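Language of Instruction Rules at Prurkville University: Effects of the Staff Circular on Laboratory Teaching

Project report, Department of Education Policy
Kulsoom Hayat and Ozan Tuncer
Supervisor: Mafalda Cunha

Summary

In May the rectorate of Prurkville University issued a circular requiring teaching staff to use only the registered language of a course during scheduled class hours. Before the circular, staff were free to switch languages when explaining a term or answering a student. This report examines how the rule was written, how departments applied it, and what changed in laboratory courses, where much of the teaching is done in short exchanges at the bench. We used the text of the circular, department notices, a student questionnaire and interviews with two members of staff. We find that the rule was applied unevenly and that the largest differences between departments came from how each one defined "scheduled class hours."

1. Background

Prurkville registers each course under a single language. The registered language appears in the course catalog and determines the language of the final exam. Until the circular, nothing in the staff regulations said that the language used in the room had to match. Section leaders often taught in one language and repeated key points in another. The practice was most common in first-year courses, which draw students from several school systems.

The circular has four clauses. The first states the rule. The second covers written material, including slides and handouts. The third allows exceptions for language courses and for invited speakers. The fourth makes department heads responsible for compliance and asks them to report breaches to the rectorate. No penalty is named. The circular does not define a breach, and it does not say whether a single translated word counts as one.

The rectorate gave two grounds for the rule. One was fairness in grading, on the argument that students who follow an explanation in a second language gain information that others in the room do not. The other was accreditation, where the language of delivery must be stated for each program.

2. Research questions

The project addressed the following questions.

Q1. How did departments interpret the circular?
Q2. Did students in laboratory courses report a change in the language used by staff?
Q3. Did students report a change in how often they asked for help?

We did not attempt to measure exam results. Grades for the affected courses had not been released to us when the work was done.

3. Method

The questionnaire was sent to students enrolled in first-year and second-year laboratory courses. The enrollment lists held 2082 names after duplicates were removed. We received 595 usable responses, a response rate of 28.6 percent. A response was counted as usable if the respondent had named a department and answered both main items, on language use and on asking for help.

The questionnaire was offered in every registered language of the university. Items were translated by one of the authors and checked by a second reader. Two items were reworded after the check, as the original phrase for "asking for help" could also be read as "filing a complaint."

Interviews were held with Albertina Nogueira, who coordinates the first-year laboratory program, and Arlindo Barros, a section leader in engineering. Each interview was recorded with consent and transcribed. Interview quotations in this report were approved by the speaker.

Department notices were collected from public notice boards and from the department web pages. Where a department had posted more than one version, we used the latest.

4. Setting

Laboratory courses are taught in the Brandão building and in the Prinness annex. Sessions in both places are divided into an introduction, given to the whole group, and bench work, during which the section leader moves between students. The introduction takes some 10 minutes. The circular is simple to apply during the introduction, when one person speaks and all others listen. Bench work is less clear, as most of the talk is between one member of staff and one or two students.
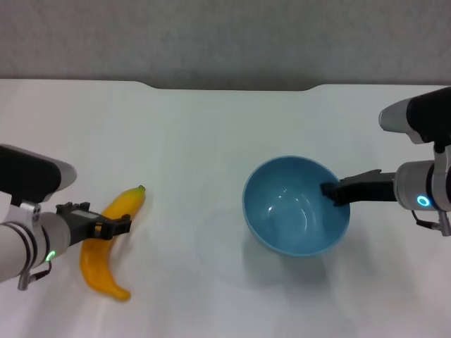
5. Results

5.1 Interpretation by departments

The department notices fall into three groups. In the first group, the notice repeats the circular without comment. In the second, the notice states that bench work is part of scheduled class hours and that the rule applies to all speech by staff. In the third, the notice treats bench work as individual advising and leaves the choice of language to the section leader.

Engineering moved from the third group to the second during the term. Its revised notice was posted on a Tuesday and took effect the same day. Barros stated that section leaders were not told in advance and that he had already taught a morning session under the earlier wording.

5.2 Reported change in language use

Most respondents in departments of the second group reported that staff used only the registered language after the circular. In departments of the third group, most reported no change. Responses from the first group were mixed, and respondents in the same course sometimes gave opposite answers. We take this as a sign that practice differed between sections, although different recall by students would produce the same pattern.

5.3 Asking for help

Respondents who reported a change in language use were more likely to say that they asked for help less often. The difference was largest for students whose main language at school was not the registered language of the course. A smaller group reported asking for help more often, mainly with written instructions that had earlier been supplied in two languages.

Open comments mentioned safety several times. Nogueira raised the same point in her interview: "If a student is about to do something dangerous, I will use whatever word stops them fastest. I asked for that to be put in writing and I have not had an answer."

6. Discussion

The circular assumes that teaching takes place as an address to a group. Its fairness argument depends on this, since an explanation given to one student at a bench is not shared with the room in any language. The third group of departments relied on this reasoning, and one notice states it directly. The second group relied on the wording of the first clause, which makes no distinction by type of teaching.

The lack of a definition of breach may have mattered less than we expected. Neither interviewee knew of a reported case. Both said that section leaders changed their habits anyway, and Barros linked this to contract renewals, which are decided by the department heads who also hold the reporting duty.

The Taltanetti campus operates under the same staff regulations but did not issue a notice of its own. It was outside our sample and would be a useful comparison.

7. Limitations

The response rate is low and respondents selected themselves. Students with strong views on the rule may be overrepresented. The questionnaire asked about the period before the circular from memory. With two interviews, staff opinion is covered only thinly, and no department head agreed to speak with us. The grouping of notices was done by both authors together, so no measure of agreement between raters can be given.

8. Recommendations

The circular should state whether individual help during a session falls under the rule. Safety instructions should be listed as an exception in the third clause. Departments should post changes to their notices at least one week before they take effect. Written laboratory instructions should be reviewed separately, as the accreditation argument applies to them in a different way than it does to speech.

Appendix A contains the questionnaire in all versions. Appendix B contains the department notices, sorted by group. Transcripts are held by the supervisor and can be read on request.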